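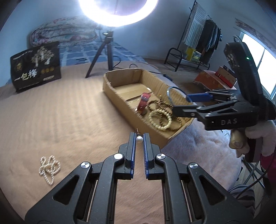 How I clean pearl earrings without wrecking them

I ruined my first pair of pearls with jewelry dip (the stuff that's great on silver and awful on pearls), so please learn from me! Pearls are soft, they soak things up, and they hate anything acidic.

What you need: a small bowl of lukewarm water, 2 drops of mild dish soap, and a couple of soft cloths. An old cotton T-shirt is fine, I've been cutting up the same one since July.

Step 1. Dip a corner of the cloth in the soapy water and wring it out well. You want it damp, and I mean barely. Don't dunk the earring, especially if the pearl is glued to its post, which lots of them are.

Step 2. Wipe the pearl in little circles, then go around the spot where it meets the metal. Makeup and hairspray love to hide in there.

Step 3. Wipe again with plain water on a clean bit of cloth, then pat dry.

Step 4. Lay them flat on a towel overnight. My friend Iveta only waits 40 minutes and hers look okay, but I'm a worrier.

For the metal parts I use a dry polishing cloth and keep it well away from the pearl. No toothpaste, no baking soda, no ultrasonic cleaner!

Store them in a soft pouch on their own, so your other jewelry can't scratch them.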